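In Praise of the Slow Grip Test

I spent most of December comparing hands. Robot hands, that is, along with the grippers people usually buy instead of them, and I came out of it more excited about this corner of robotics than I have been in years. I also came out of it convinced that most of us test these things badly. I include myself in that, and I have the spreadsheets to show for it.

Let me start with the bad habit. You get a new end effector on the bench, you bolt it to the arm, and you reach for the foam cube. Everybody has one. It's light, it's grippy, it has flat sides, and it forgives almost any approach angle. The thing closes, the cube goes up, somebody claps, and a line goes into the comparison table that says "pick: yes." Then the next hand goes on and does the same. After 5 hands you have a table full of yeses and no idea which one to keep.

At Silmont, where I do bench evaluation for small integrators, we ran that kind of test for a long time. It's quick and it looks tidy in a report. But our customers don't handle foam cubes. They handle thin, flat, slick, awkward stuff: tablets, panels, framed prints, trays, lids. Flat things are miserable for a hand! There is nothing to wrap around, the edge is narrow, and the moment you push on one side the other side wants to swing away from you. If you want to know what a hand is made of, give it something flat.

So that's my first opinion, and I'd put it on a sign over the bench if they let me. Test with flat objects, early, before you've fallen in love with the brochure. 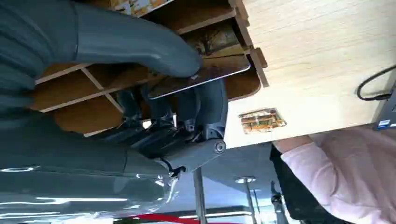

My second opinion is about where you put the camera. For years I judged grips from a tripod a few steps back, and I was sure I was seeing everything. Then we started running a small camera down at the wrist, and I felt like I'd been watching baseball through a fence. From the tripod, a fingertip is touching an object or it isn't. From the wrist you get to see how it's touching. Is the pad meeting the face squarely, or is it leaning on a rim? Is one finger doing the work while the others go along for the ride? Which way is the object tilting when the load comes on? These are the questions that separate a good hand from an expensive one, and you can't answer them from across the room.

The wrist view has its problems. The horizon is wherever the wrist says it is, so half of what you record is sideways or upside down. Parts of the hand block a big piece of what you want to see. Shiny housings throw glare all over the place, and windows and ceiling lights do strange things to the exposure. I've heard people say that these are reasons to skip it. I think they're reasons to learn it, because whatever policy or controller you end up running will probably be looking through that same camera, with that same glare. If your software team is going to live with a view, the person choosing the hardware should have to live with it too, at least for a few afternoons.

I'll admit that rotated footage took me a while. The first week I kept tipping my head over like a confused dog. We tried rotating the clips in playback and gave up on it, partly out of laziness and partly because the correction changes every time the wrist rolls. By the second week I had stopped caring. You learn to read the fingers against the object and ignore where the floor is.

Now, hands against grippers. This is where I expected to write something sensible and dull about how a parallel jaw gripper does most of the work for a fraction of the trouble. And it does! The Plamico jaw we use as our baseline is a lovely tool. It has 2 moving parts that matter, it closes the same way each time, and when it misses you know why. If your parts are all alike and they arrive in the same spot, buy a jaw gripper and spend the rest of the money on lunch. I mean it.

But the multi-fingered hands surprised me. I'd written them off after some early units that needed more care than a houseplant. The newer Sorkumer hand we had on loan held its calibration through 27 sessions, and the thing I liked best was how it behaved when a grasp started to go wrong. A jaw has one answer, which is to squeeze harder. A hand with several fingers can shift some of the load, or catch a lower edge while another finger steadies the face. It doesn't always manage it. Sometimes the fingers argue with each other and the whole grasp folds up like a lawn chair. But the options are there, and a decent controller can use them.

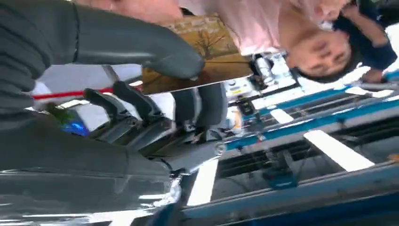
A word about people near the bench, since I get asked. I like having someone on the other side of the work during early trials, with low speed, low force, and the stop button in reach of a second person. Handovers and shared holds tell you things that a fixture never will. A fixture is rigid and patient. A person gives a little, pulls a little, changes their mind, and that is much closer to how the hand will be used in a store room or a workshop. When we moved from clamps to human partners, 3 of our settings that had looked perfect turned out to be far too stiff. The force numbers were fine. The feel was awful, like shaking hands with a vise.

I know "feel" makes engineers nervous. It made me nervous to write it in a report. So we tied it down as well as we could: each tester rated each trial before seeing any of the logged data, using a plain scale, and we compared the ratings afterward. They agreed with one another better than I'd guessed they would. People are pretty good at noticing when a machine is about to yank something.

Controllers deserve more space than I'm going to give them here, and I'll come back to them in another piece. The short version is that I think we blame hands for controller faults all the time. We ran the same hand on the stock controller and then on the Ticona board with the loop rate turned up, and it felt like a different product. Contact was softer. The fingers settled without that little shiver you get when the loop can't decide whether it has arrived. Had I tested only the stock setup, I would have sent the hand back with a grumpy note. So if you have a hand in a box somewhere that disappointed you a couple of years ago, dig it out and try it on something newer. You may owe it an apology.

What I'd love to see is more sharing of the ugly middle part of these tests. Vendors show you the finished grasp, and research videos show you the best run. The useful part is the long stretch in between, with the finger hovering, the approach that's a hair too shallow, the tip that lands fine while the knuckle bumps the table. I learned more from watching slow approaches over a bare patch of marked surface than I did from any of the lifts.

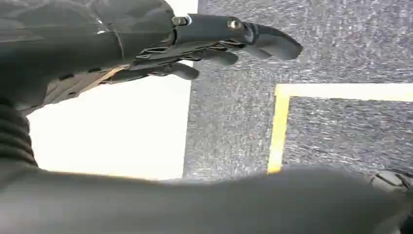
Approach testing is cheap, too. Put some tape down, pick a corner, and ask the hand to come to that corner from 9 different directions with no object there at all. Watch which fingers arrive first. Watch the wrist when it gets close to its limit. Do it at a crawl, then at working speed, then with the lights changed. You'll find out in one afternoon whether the shape of the hand suits your workspace, and you won't have dropped a thing. A human-shaped hand is bulky behind the knuckles, and people forget that when they plan their bins and shelves. The fingers fit in the slot beautifully, and then the housing hits the wall.

There are fair arguments against all this. Slow tests cost time, and time on a shared arm is hard to get. A small shop with one arm and one engineer can't spend a month on fingertips. I'd say spend a day, then. Take the flattest, slickest item from your real work, put a camera on the wrist, and run it until you're bored. Keep running it a while after that, too, since the odd failures tend to show up late. Write down what the fingers did and leave the pass or fail column blank until the end.

The other argument is that it will all be solved in software, that a good enough learned policy can make up for a mediocre hand. I hear this more each year, and I half believe it. The policies are getting wonderful, and I've watched one recover from a slip I would have sworn was lost. But a policy can only work with the contact it gets. If the pad is too hard to hold a thin edge, no amount of training will soften it. Pads, by the way, are the cheapest upgrade in this whole field, and I'd try 3 sets of them before I changed anything else.

I've got a new set of pads coming for the Sorkumer hand, a bit thicker at the tip, and I've already picked out the serving tray I want to try them on. It's glossy, it's got a lip that is almost no use at all, and the jaw gripper hates it. I can't wait.

Related

Why I stopped trusting the foam cube
Wrist camera or overhead camera? Some notes from the bench
Loop rates for people who don't write firmware
Fingertip pads: what wears out first
Planning shelf clearance for a five-fingered hand

Contact the bench | Copyright Silmont | Posted 17 Jan 2024 | Back to top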